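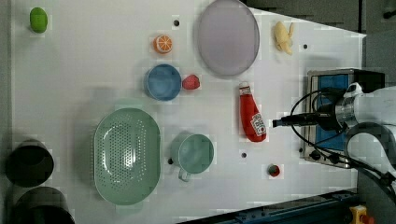 Urnley Youth Flag Football – Progress Report to the Sillelholm Fund

Mar 8, 2024

Where we are

We're past the halfway point of the grant and I'm really happy to be writing this one. The winter indoor season wrapped up last weekend, registration for spring is open, and as of this morning we have 379 kids signed up across all age groups. That's the most the league has ever had, and the forms from the middle school haven't come back yet!

The biggest jump is in the youngest division. We moved those games to Saturday mornings in the fall, right before the older kids play, and families with children in both divisions stopped having to choose. We should have done it years ago.

What the money has paid for so far

Flag belts and footballs for every team, in the right sizes this time. The pop-off belts are a big improvement over the old hook-and-loop ones, which kids had learned to wrap twice so nobody could pull them. Arguments about that have pretty much disappeared.

Gym rental for the winter. We had the Clellville gym on Sunday afternoons and used nearly every slot. One afternoon was lost to snow and the gym carried the fee over to spring, so we have a rainy-day booking in hand.

Fee waivers. Any family that ticked the box got one, no paperwork, as we agreed with you at the start. There's still money left in this line and I expect it to be used up by the summer session.

Coaching

We ran two coaching clinics, one on passing and routes and one on teaching defense without contact. The second one was the livelier of the two – a room full of grown adults chasing each other around cones, and a lot of good questions about how to coach a pass rush with seven-year-olds. Several parents who came along just to watch have since agreed to help coach in the spring, so every team in the lower divisions will have two adults on the sideline.

The girls' division

This is the part I'm most excited about. We planned on a single team and a few friendly games, and we now have enough players for a proper schedule of our own. The Kamata league has asked about crossover games, and we've penciled in a doubleheader at their field in May. They play with a slightly smaller field and no blitzing, so we're agreeing on one set of rules before anybody gets on a bus.

What hasn't gone to plan

The field lights are late. The contractor found that the old conduit on the north side needs replacing, and the town has to sign off before any digging starts. Until then, evening practices end at sundown, which is tight for the older teams in the first weeks of the season. We've shifted their start times a little earlier and parents have been very good about it.

Mouthguards also ran over budget by $300. I ordered too few youth sizes and had to reorder at the single-box price. I've covered it from the concession stand money, so there's no change to the grant total.

Next steps

Team drafts and jersey handout come first, then opening day. The scoreboard quote should be in by then and I'll send it over separately. If anyone from the fund would like to come to the Kamata games, there's room on the bus, and we'd love to have you do the coin toss.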